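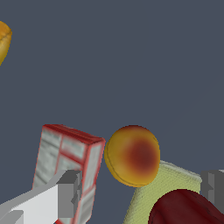
What is a ringer in amateur sports?
A ringer is a player who is far better than the level of the game being played, brought in by one side to help it win and usually presented as something more ordinary, such as a coworker, a cousin or a guy who "used to play a little."

Ringer (recreational sports)

A ringer is an unusually skilled player who appears for a team in a league meant for people with bad knees. The term is used in softball, bowling, volleyball, indoor soccer and most other games that adults play in matching T-shirts. A ringer may be fully eligible, partly eligible or registered under the name of somebody who moved away.

The word comes from horse racing, where a fast horse was entered in place of a slow one that looked like it. Human ringers are seldom held to the same standard of resemblance.

Recruitment

Most ringers are recruited by a team captain in the week before a playoff game. The approach is casual. The captain mentions that the team is "short a body," a phrase that in recreational sports can refer to a former college shortstop.

Company leagues are the classic setting, as the rules often require only that a player be employed by the sponsor. In the Ellar Industrial Softball League, the packaging firm Zilla once listed Hazem Lahlou as a temporary filing clerk. His employment began at noon and ended with the last out. He hit 3 home runs and, according to a later review of his duties, filed nothing. 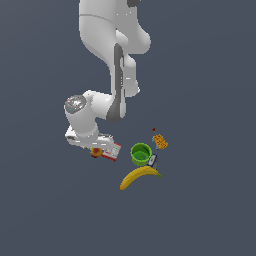 The opposing captain, Socorro Cuadros, filed a protest the next morning and attached a copy of Lahlou's batting record from a far more serious league. Zilla replied that it hired the best people available. The protest was denied on the grounds that the rule book defined an employee as "anyone who works there," and that Lahlou had, for one evening, worked very hard.

Identification

Experienced players claim they can spot a ringer during warmups. Commonly cited signs include owning a bat bag with separate compartments, stretching muscles the other players have not heard of, and catching the ball while looking at something else. A ringer will often ask what the rules are and then turn out to know them.

Silence is another sign. Average players explain their errors at length, citing the sun, the grass or an old injury. Ringers have little practice at this and tend to look at the ground when a teammate begins.

Some ringers try to avoid notice by playing badly on purpose in the early innings. Diệp Lý, who pitched for several teams in the Ellar league without being on the roster of any, was known for walking the first 2 batters of each game. Opponents came to regard the walks as a warning and began packing up their equipment. 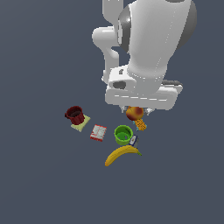 Lý's approach had its critics on her own side as well. Teammates complained that the walks raised their hopes of a close game, which they had come to enjoy, and that she then struck out everybody else before the pizza arrived.

Countermeasures

Leagues have tried several remedies. Roster freezes, usually set before the playoffs, stop late additions but do nothing about a ringer who signs up in March and waits. Photo identification works better, though it puts the umpire in the position of a bouncer at a bar with no drinks.

Rating systems are more ambitious. The Grevholm Bowling Association adopted one under its president, Mercedes Flores, that weighed each bowler's average against the claims made on the entry form. The accompanying handbook ran to 174 pages. It was read closely by ringers, who found it very useful, and by almost no one else.

Flores later replaced the system with a single question: "Do you own your own shoes?" Bowlers who answered yes were moved up a division. Complaints fell off sharply, and so did shoe sales at the alley.
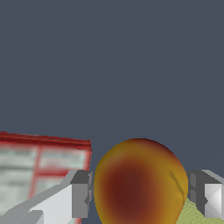 The Ñahui affair

The best-known case in the region involved Rocío Ccori, who joined a Grevholm volleyball team called Ñahui as a last-minute substitute. She was introduced as a neighbor — this was true — and as a beginner, which she had been at one point. Ñahui had not won a match all season and won that one without letting the other side serve very often.

The league opened an inquiry and received 444 messages on the subject, most of them from people asking whether Ccori was free for their own next match. She was cleared of wrongdoing after explaining that no one had asked her anything beyond her shirt size. Ñahui kept the win and finished last anyway.

Reception

Opinion on ringers depends mainly on which bench they are sitting on. Opponents describe them as a threat to the spirit of the game. Teammates describe them as a really nice person once you get to know them. The player benched to make room for the ringer is rarely consulted, but is generally asked to keep score.

See also

Sandbagging
Courtesy runner
Mercy rule
Forfeit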